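Ticket 1606
Site: Dultambridge
Category: Recipe cards / Batch cooking
Subject: Baked rice casserole, center undercooked at large yield
Opened by: Nhung Giáp
Assigned to: Tín Thân
Status: Closed

Problem as reported
The chicken and rice casserole card works at the base yield of 8 portions in a single pan. Scaled to 70 portions for the July supper, the rice at the edges was soft and the rice in the center was still hard after the full bake time. Top layer dry. Nhung baked in deep steel pans, foil on, oven at 350. All quantities multiplied straight across, including broth. Rice was the Bramwood long grain from the dry store.

Initial questions
Pan depth? Was the broth hot or cold going in? How many pans per oven?

Reply, Nhung Giáp
Four-inch pans, filled close to the rim. Broth was from the walk-in, cold. Two pans per shelf, both shelves in use. Foil was laid over the top and not crimped. Chicken thighs were thawed but went in straight from the fridge.

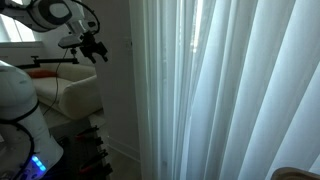 The base card was written for a two-inch pan. At double the depth the center heats far more slowly, and cold broth adds to the delay. Loose foil lets steam out, so the top layer loses liquid before the rice can take it up. I would not change the rice-to-broth ratio until those three items are ruled out.

Test 1
Two-inch pan, cold broth, foil crimped. Center cooked at the end of the bake time but slightly firm. Top layer fine. Foil confirmed as the cause of the dry top.

Test 2
Two-inch pan, broth brought to a boil before pouring, foil crimped. Center and edges even. Chicken at 170 in the thickest piece. Rested for 10 minutes with the foil on.

Test 3
Four-inch pan, boiling broth, foil crimped. Edges overcooked, center acceptable — not a usable result. Depth has to stay at two inches.

Salt note: Test 2 was too salty when the broth was made from Brisama base at full strength. Leave the added salt out of the card and adjust at the table. The Nseir paprika scaled without trouble.
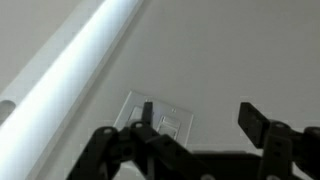
Resolution
1. Card now states two-inch pans only.
2. Broth must be boiling when it is poured over the rice.
3. Crimp foil on all four sides. Do not lift it during the bake.
4. One pan per shelf. Swap shelves at the halfway point.
5. Rest covered before serving.
6. Added salt removed from the large-yield card.

Follow-up, Nhung Giáp
Ran the revised card at full yield. Rice cooked through in every pan. Total oven time is longer because of the one-pan limit, so the first pans have to go in earlier and be held hot. Can the card show a start time?

Reply, Tín Thân
Added a line for it. Count back from serving and leave the holding pans covered. Brown rice is not covered by this card — open a separate ticket if you need it.

Closed 4:15 p.m.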